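June, after supper

Laundry again. I had promised myself a chapter of the Bielecka novel and a seat near the window, and got as far as finding my glasses. Then the machine in the kitchen played its little tune, the one the Pedley people presumably paid a composer for, and I went and crouched.

I still talk to it. It cost 300 secondhand and came with a manual in a language I can admire but not read, so we have had to work things out between us. The mesh bag always tries to leave first, with the navy thing hanging out after it like a tongue.
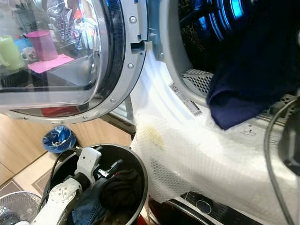

Does a mesh bag do any good? It keeps small things together and stops straps from tying themselves around everything else, provided you remember to zip it. I remember perhaps half the time. The other half I spend unknotting.

I have been reading up on detergent, God help me. The Hisix box says one scoop, and the scoop holds enough to wash a regiment. I've gone down to half and feel very daring. The short cycle says 30 minutes and means it only in the sense that a dentist means "nearly done."

Then there is the lint. Every dark thing I own seems to be on friendly terms with every pale towel, and they exchange gifts in there. I had every intention of sorting by color this year. I even bought a second hamper, which now holds wrapping paper and the good umbrella.
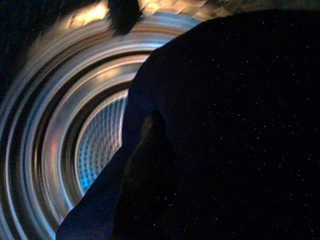

Theresia Ammann maintains that I should turn the dark things inside out, wash them with nothing fluffy, and stop buying cheap towels, and that tape around the hand will do for whatever is left. I told her I own a lint roller. She asked where it was — unkind.

Looked for the roller. Found 74 cents, a dead pen and the warranty for the old iron, but no roller. Used parcel tape on one sleeve until it stuck to itself and then to me.

Must ask at Ikura whether they still sell the folding rack, the one with the decent hinges. Bed at eleven, novel unopened.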